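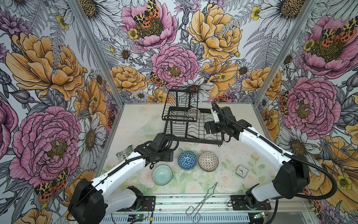

**Ticket 1577 – right arm stops dead while loading the dish rack**
Cell: Flallholm, two-arm table
Task: bowls and plates into rack
Software: Wollow planner, Tadau gripper driver
Status: reopened (2)

**Original report**

Right arm freezes partway through the approach to the rack. No collision, no alarm from the arm itself. The planner log says `grip force over limit` with the fingers open and nothing between them. Left arm keeps going until it wants the shared space over the rack, then waits forever. Clearing the fault from the panel brings everything back, and it happens again some runs later.

Happened 4 times in 43 runs. All four on the right arm, all four during the move in, never while closing on a dish.

**Reply from Teshome support**

They asked us to recalibrate the gripper, update the driver and "make sure the workspace is free of visual clutter." Ticket closed on their side the same afternoon.

I did the first two. I'm not taking the third one seriously until somebody explains how a busy background turns into a force reading. The force number comes from the motor current. The wallpaper was up for the 39 clean runs as well.

**After recalibration and driver update**

Ran clean through the morning. Ticket was marked resolved over my objection, then the fault came back at 2:43 pm. Same message, same arm, fingers open. Reopened.

I'd like us to stop calling things fixed when they've only gone quiet for a few hours.

**What I tried next**

- Swapped the gripper power leads between left and right at the supply. Fault stayed on the right.
- Ran the approach with the rack taken out and the rest of the table as it was. No fault, but I only had time for a short batch, so don't read much into it.
- Ran with the speed cut in half. No fault either. Same warning applies.
- Reseated the connectors on the right-hand board by the rail. No change.
- Watched the black cable on the right arm through a full approach. At the end of the reach it pulls tight at the wrist. Hard to say by eye if it's tight enough to matter.

Dishes for the test set are the usual patterned bowls, the teal one and the clear glass plate. I kept the same set for every batch so we could compare. 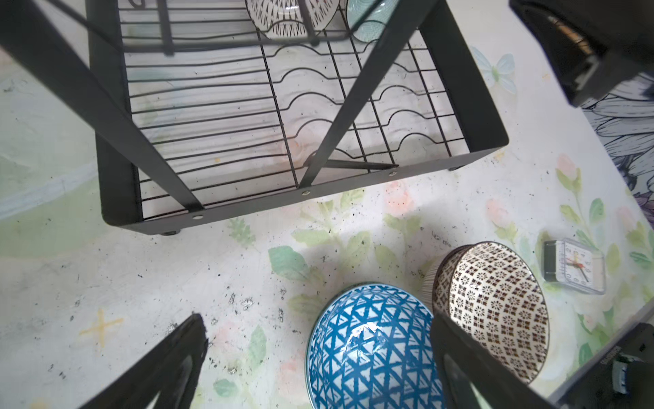 *Wrist view, fingers open. Patterned bowl and turquoise-green dish in the rack, the blue bowl and brown patterned one on the table.*

Somebody suggested the fingers were brushing the rack wires and the force limit was doing its job. I went through the wrist video for each of the four stops. In three of them there is clear space between the fingertips and the wire. The fourth I can't call, the angle is bad. One maybe out of four doesn't get me to "it's hitting the rack."

**Where I think we are**

My money is on the cable. A tug at full reach could upset the current reading for a moment, and the driver has no filter on it worth the name, so one bad sample stops the arm. It fits the right arm only, and it fits the slow runs being clean. It also fits the short batches just being lucky – I don't have enough runs to rule that out, and neither does Teshome.

The second problem is separate and I don't want it lost. When the right arm faults, the left arm should time out and go home. It sits over the table holding whatever it has. On one of the stops that was the glass plate. Wollow's manual says there is a handover timeout. I set it. It did nothing that I could see.

**Safety note**

Do not reach in to take a dish from the left gripper while the right arm is faulted. The left arm is still live and waiting, and clearing the fault lets it move right away. Hit the stop first, then open the gripper from the panel.

**To do**

1. Reroute the right cable with more slack at the wrist, repeat the full 43 runs at normal speed.
2. Log raw current at the gripper, before the driver touches it.
3. Ask Teshome for the actual sample that tripped the limit. Asked once already, got the calibration guide again.
4. Open a new ticket for the left arm timeout.

Please leave this one open until item 1 is done, all 43 of them.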